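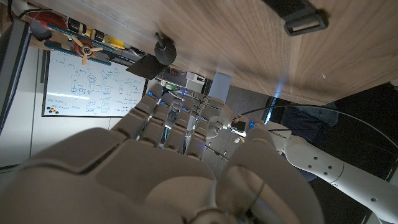

The village of Trotley has one road in, one road out, and a wind that comes over the hill from the west almost every day of the year. When I first came to live here I did not understand why all the older houses have no windows on that side. I understood it in my first winter. The wind is the reason for the low roofs, for the bent apple trees, and for the habit people here have of talking with their back to the hill. It is also the reason for the kites, and for the sheds where the kites are made. A shed in Trotley has a wooden bench, a shelf with too many things on it, a red spool, maybe a little propeller with four blades, and on the wall a whiteboard covered with boxes and arrows in blue marker. The handwriting is a matter for the person who wrote it. From such places come the kites which go up every August over the Garkent meadow, and this year I decided to follow them from the first stick to the last evening.

I should explain Garkent. It is a flat piece of land below the village, 32 acres, too wet for wheat and too windy for fruit. Sheep use it for most of the year. In the last week of August the sheep are moved to the other side of the stream and the meadow belongs to the kite makers. They come from the village and from the towns along the river, and a few families drive two days to be here. The fair book, which is kept in the library in a gray box, counted 624 kites this summer. In the first year it counted 23.

The kite which everybody wants to see is the Girard. This is a name for a type and you cannot buy it in any store. It is a wide kite with two sails, one behind the other, and a long open space between them. In the air it looks heavy, like a piece of furniture, and then the line is given some length and it becomes very light. The old ones were made from cotton and ash wood. Cotton takes water from the morning air, so an old Girard flown too early will climb to the height of a house and stay there, as if it was thinking. The makers of today use nylon, and many of them are a little ashamed of it. I was shown a cotton one which had been in the same family for three generations. It had been repaired so many times that the patches had their own patches.

To make a Girard takes most of a winter. First the wood is split, not sawed, because a split stick follows its own grain and bends the same on both sides. After this it rests for some weeks in a dry room. Then comes the slow part, where two sticks must be made equal. They are put across a finger, they are scraped, they are put across the finger again. I tried this for one afternoon. My sticks became more and more equal and also more and more short, and in the end I had something good for holding tomatoes.
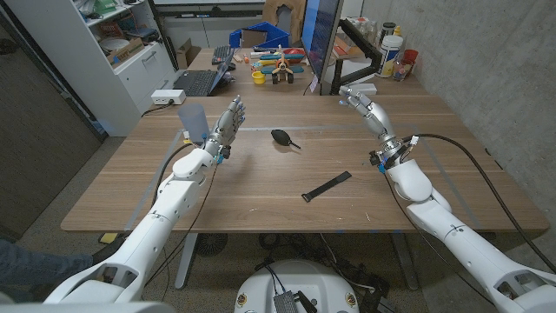
The sails are easier for the hand but harder for the nerves. A sail is cut once. If the scissors go wrong by the width of a thread, the kite will pull to one side for its whole life, and the person on the ground will have to walk after it. Some makers like this. They say a kite with no fault is boring to fly, and they leave a small one in on purpose. Others find this idea terrible. I heard the two sides argue about it in the bakery, in February, with great politeness, until the bread was finished.

There is also the question of the line. A good line is thin and strong, and it sings. The sound changes with the height, and a person with experience can close the eyes and tell you if the kite is climbing or resting. The longest line at this fair was 2,958 feet, and it was not on a Girard. It was on an Ilham, which is a small diamond kite with a very long tail, and which until some years ago was thought of as a toy for children. The Ilham has almost no weight. It goes up in a wind that would not move a curtain. Its friends are mostly young people, and they fly in the evening, after the big kites are packed, when the air over the meadow is calm and a bit cold.

I stayed for two of these evenings. On the first one I saw very little, only the tails, which were white and moved slowly. On the second one a girl of maybe ten years let me hold her line. I expected it to pull. It did pull, but so softly that I was not sure, the way you are not sure if a sleeping cat has woken up. She told me to stop looking at the kite and look at my hand. I did, and after a minute I could feel each small movement of the air up there, where I could see nothing at all.

The fair closes with no prize and no speech. The book is taken around on a folding table, each maker writes the type of the kite and the kind of wood, and people eat plum cake standing up. The last page this year has some complaints about the parking, a drawing of a sheep, and a request in very careful letters that next year the plum cake should be cut in bigger pieces. The sheep came back to the meadow three days later. I found one of them standing on a piece of blue nylon, eating the grass on both sides of it.

September 23, 2018

We use cookies to improve your reading experience. By continuing to use this site you accept our use of cookies. Accept | Manage settings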